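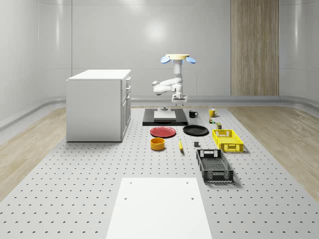 Irko C2 Laptop Cooling Fan Replacement Assembly

Product group: Notebook cooling
Manufacturer: Ciludon
Supplied as: single fan, or fan with heat pipe and heat sink

Overview

The Irko C2 is a replacement cooling fan for the Cotum series of notebook computers. It fits in the original position, uses the original screw holes and plugs into the original fan header on the main board. No BIOS change is needed. The fan speed is controlled by the computer in the same way as the factory part.

The C2 replaces the earlier Irko C1, which is no longer made. The two parts have the same mounting pattern. The C2 has a longer cable and a fluid bearing in place of the sleeve bearing.

Specifications

Supply voltage: 5 V DC
Connector: 4-pin, keyed
Speed control: PWM
Bearing: fluid dynamic
Blades: 59
Cable length: 20 cm
Fasteners: 2 screws, supplied
Housing: black plastic with metal cover plate
Warranty: 2 years

Compatibility

The C2 fits Cotum notebooks with a single fan. It does not fit the dual-fan models, which use a mirrored pair with a different housing on the left side. To identify the model, remove the bottom cover and check the label on the existing fan. If the label shows a 4-pin connector and a supply voltage of 5 V, the C2 can be used. Fans with a 3-pin connector report speed but do not accept a PWM signal, and the C2 should not be adapted to those boards by cutting or splicing the cable.

Customers who are not sure which version they have can send the number from the existing fan label with the order. The number on the bottom cover of the computer is not enough, as both fan layouts were sold under the same one.

When to replace the fan

A worn fan usually makes noise before it stops. Grinding or ticking at low speed points to the bearing. A steady rushing sound at full speed with normal temperatures is more often a sensor or software problem, and a new fan will not change it. A fan that starts only after the computer is tilted should be replaced soon.

A computer that shuts down under load may also have a blocked heat sink or dried thermal paste. Check both before ordering. Dust tends to collect between the fan outlet and the fins, where it cannot be seen with the fan in place.

Installation

Shut down the computer and disconnect the charger. Remove the bottom cover and unplug the battery from the main board. Pull the fan connector straight out by its plastic body. Do not pull on the wires. Remove the screws, lift the fan out and clean the fins with a soft brush.

Set the C2 in place with the metal cover plate facing you. Route the cable through the clips along the edge of the board, tighten the screws until snug and push the connector in fully. Reconnect the battery before closing the cover.

When the fan is ordered with heat pipe and heat sink, the old thermal paste has to be cleaned off the processor with isopropyl alcohol and new paste applied. Paste is not included. Tighten the heat sink screws in the order stamped beside them, a little at a time.

The fan may run at full speed for a few seconds at first start. If the computer displays a fan error, check that the connector is seated. The keyed side faces the edge of the board.

Bench test notes

Each lot is sampled before it goes on the shelf. Sampled fans are run from a bench supply, first at full speed and then at the lowest PWM setting that gives stable rotation. Fans that fail to restart from a stop at the low setting are rejected. The procedure was written by Nusrat Talukder and is available as a PDF on request.

Ordering

Irko C2-F: fan only
Irko C2-H: fan with heat pipe and heat sink
Irko C2-S: replacement screw set

The C2-F and C2-S ship from stock. The C2-H is built to order and the next batch is due in August. Boxes of 20 are available to repair shops at trade pricing. Orders received by 2 p.m. leave the same working day.

Returns

Unused parts can be returned in the original packaging. Fans with cut or spliced cables cannot be accepted. For a warranty claim, include the lot code printed on the cover plate and a short description of the fault. Opened thermal parts are inspected before a refund is issued.

Technical questions: Tahsin Mridha, Parts Desk, Biswas Computer Spares

Related parts

Irko D2 fan pair for dual-fan Cotum models
Irko thermal paste, single-use tube
Cotum bottom cover screw kit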